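The Ranby Rules

Gunther Wiegand had been playing the word game with Koen Wuyts for thirty-two years, and he had never once gotten to 300 before Koen did. He loved it anyway! He loved the rattle of the bag, and the little racks, and the way Koen hummed when he was about to do something awful to the lower left corner of the board.

They played by the Ranby rules. Koen's uncle had made them up in a boarding house in Ranby during a wet summer, and they were wonderful rules, full of holes. First to 300 wins. Place names are allowed if you have been there. A player may pass twice, and on the third pass he has to make the coffee. And the one Gunther liked best: a game with a tile missing isn't a game, and must be stopped until the tile is found, even if it takes all night.

"Two hundred eighty-eight," Koen said, writing it down in his tiny handwriting. "Your turn, my friend."

Gunther looked at his rack. He had two hundred ninety-one, and he had an L, an I, an M, a B, an E, a C and an O. His heart began to go like a drum.

Because there on the board, running down the right side, was PIL. Koen had been so proud of it (it was a nickname for a beer he had liked in his army days, and they'd argued over it for most of an hour). And in front of it was nothing, and behind it was nothing, and if a man had one more P and one more L, and was willing to be a little creative about which way a word could go...

"Plilcombe," Gunther whispered.

"What?"

"Nothing! Drink your coffee."

He had been to Plilcombe. He had eaten a terrible pie there, and lost an umbrella, and been happy the whole weekend. But it had to start fresh, from the P on the top row, and it needed two Ls. He laid his own down and went looking for the second, because he was sure, absolutely sure, that he had drawn it three turns back and set it aside on the edge of the table where he could admire it.

It wasn't on the edge of the table.

"Stop the game," he said.

Koen put down his cup. You have to understand that in thirty-two years they had stopped the game only once before, in the apartment over Schmieder's bakery, and that time the tile had been in the butter.

"Are you serious?"

"Ranby rules!"

So up they got, two old men with three good knees between them, and the search was on. Koen took the bookshelf. He went along it with one finger, pulling out the atlas and shaking it. Gunther turned over the sugar bowl. He looked in the lamp. He looked in his slippers, and then in Koen's shoes by the door, and Koen said that was going a bit far.

"Cuffs," said Koen.

They turned out their cuffs. Gunther found a ticket stub from the Cosetti, the old movie theater that used to show two pictures for the price of one, and they lost ten very pleasant minutes trying to remember what they'd seen. There was a horse in it, Koen thought. There was certainly a fire.

"It'll be somewhere dark," Gunther said. "They always go for the dark. I would, if I were that size."

He got down on his hands, which took a while, and put his cheek nearly to the floor. All those fine dark ridges, row after row of them, like a field somebody had plowed at midnight. He swung his head around too fast and everything slid. And then, off to the right, something small and square and pale.
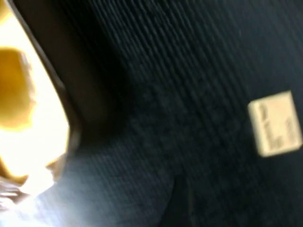
What Koen Did Next

"I see it!" Gunther shouted. "Koen! I see it, I see it, don't move your feet!"

Koen didn't move his feet. He stood there holding the atlas to his chest like a choirboy, and he was grinning, because he had worked out the word a good five minutes earlier, somewhere between the lamp and the slippers. He could do the arithmetic too. He could have said that you can't run a town through the top row with a K sitting in the middle of it.

Gunther came up red in the face with the tile shut tight in his fist.

"Is it the L?" Koen asked.

"I haven't looked yet. Give me a second. I want to enjoy this."

"Take all the time you want," said Koen, and he went to put the kettle on - though it wasn't his turn, and he hadn't passed even once.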